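okay it's finally August and I am doing the linen closet. All of it. Thread as I go, because I'm weirdly excited and my sister has muted me.

**1/** Everything came out first. I know people say do one shelf at a time, but I like the mountain! I like seeing what we own. Two beds, one bathroom, and enough cloth to rig a ship.

**2/** Rule for today: if I have to unfold it to find out what it is, it gets a label on the shelf edge. Fitted sheets, I'm looking at you.

**3/** Quick shout for the Rirkano folding method (the one with the thirds, then the roll, then you tuck the end in). I tried it on hand towels last winter and they're still standing up in their row like little loaves. Today I try it on the BIG stuff.

**4/** And the big stuff starts with maroon. I love this color so much. It goes brick red where the light gets it and then nearly brown in the shade, and you can lose a whole afternoon deciding which one you'd paint a hallway.
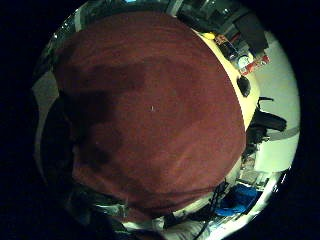 *posted by **Teresa Górecki** · 4:10 pm · thread, part 5*

**5/** Wrinkles across the top, a speck that's probably lint, a rumpled hem. Thick cloth does this. I used to fight it with the iron and I've stopped, a good hard shake and then smoothing with your forearm (not your hand, your whole forearm!) gets it flat enough for a shelf.

**6/** Someone asked how I do the shake. Two corners, arms up high, snap down once. If you do it three times you just get tired.

**7/** Then long edge to long edge, and do NOT worry about the hem lining up perfectly. Fold so the hem ends up inside and the shelf only ever sees the smooth side. My grandmother did this with tablecloths and I thought it was magic until I was 15.

**8/** Okay, the Rirkano roll on thick fabric: mixed results. It holds, but it's the size of a watermelon. Trying again with quarters in place of thirds.

**9/** Quarters!! So much better. It sits low and it doesn't spring open when you let go. Writing this on the inside of the closet door in pencil so I remember next year.

**10/** For the lint people (hello, you're my people): a slightly damp rubber glove, short strokes, all in one direction. I've had two of those sticky rollers and the glove beats both of them on anything with a nap.

**11/** Shelf order, if you're curious. Heavy things at hip height. Sheets at eye level, in sets, each set stuffed inside its own pillowcase. Guest things up top with a bar of the Lashari cedar soap, still in its paper. Beach towels on the floor of the closet in a basket, they've given up on being neat and so have I.

**12/** Went looking for a spare pillowcase and found the good scissors. They've been missing since we painted the bathroom. Best day.

**13/** To everyone asking about washing dark reds: alone, cold, inside out if it has an inside. First couple of washes I throw in an old white sock and if it comes out pink I keep washing alone. The sock is very pink. I've kept the sock.

**14/** Two shelves done, one to go, and the dog has claimed the "donate" pile so that's on hold.

**15/** Show me your closets! Messy ones too, I want to see the mountain stage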